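Why Do Books Have Chapters?

Have you ever begged for one more chapter at bedtime? Most of us have, and plenty of grown-ups still do it to themselves, sitting up in bed long after they meant to put the light out. We all know what a chapter is when we see one. There's a gap, and then a number, and sometimes a title or a little drawing, and off we go again. But why are they there at all? Why doesn't a story just run on from the first word to the last?

The oldest answer is that chapters help you find your way. Long ago, before printing, books were copied out by hand, and a big one could be very hard to search. If you wanted the part about bees, or the part about a certain king, you might have to turn over an awful lot of pages. So people began to split long books into parts and give each part a heading. Quite a few of those early books were books of facts, and the headings worked rather like the contents page in your science book at school. 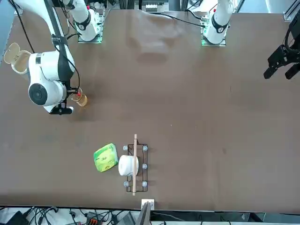 Storybooks use chapters in a different way, because hardly anybody looks up the exciting bit in a list (although I have known children who peek at the last page, and you know who you are). In a story, the end of a chapter is very often a place where things turn. Look at the white arm on the left of the picture, the one with the black strap running along its long part. It stretches out one way, and then there's a big round joint, and after the joint it points off in another direction. A chapter ending can be a bit like that joint. The story has been heading one way for a while, then somebody opens a letter or hears a noise in the attic, and now we are going somewhere else.

Writers have a special name for an ending that leaves you worrying, and you may know it already. It's called a cliffhanger, as if the hero had been left dangling from a cliff by the fingertips while you go and brush your teeth. Cliffhangers were very useful when stories were printed a piece at a time in magazines, because readers had to buy the next piece to find out what happened. 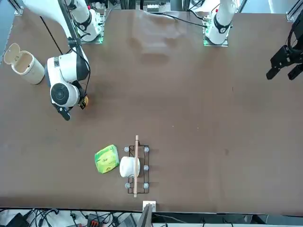 Not every chapter should end like that, though. If it did, you would soon be worn out! Some chapters finish softly, with everyone safe and the kettle on, and that gives you a chance to think about what you've read – or to stop and go to sleep, which your family will be pleased about.

So how long should a chapter be? As long as the writer likes. Chantelle Zwane's adventure story The Ferry to Ekby has 343 pages and only 15 chapters, and one of them, the storm chapter, goes on for 61 pages. She first wrote the storm as lots of little chapters, but her editor, Kai-wen Mok, thought readers ought to feel stuck on the boat with no way off. An editor is a person who helps a writer make a book better, and this one was quite right, I think, although I did miss my supper because of it. Other books have chapters that fit on a single page, and some have no chapters at all.

If you are writing a story of your own, don't worry about chapters to begin with. Write a good chunk first, then read it aloud to someone and listen for the places where you want to take a breath. Those are good spots for a break. You could give each chapter a number, or a title, or both. Just be a bit careful with titles. "In Which the Dog Comes Home" is lovely, but now we all know about the dog.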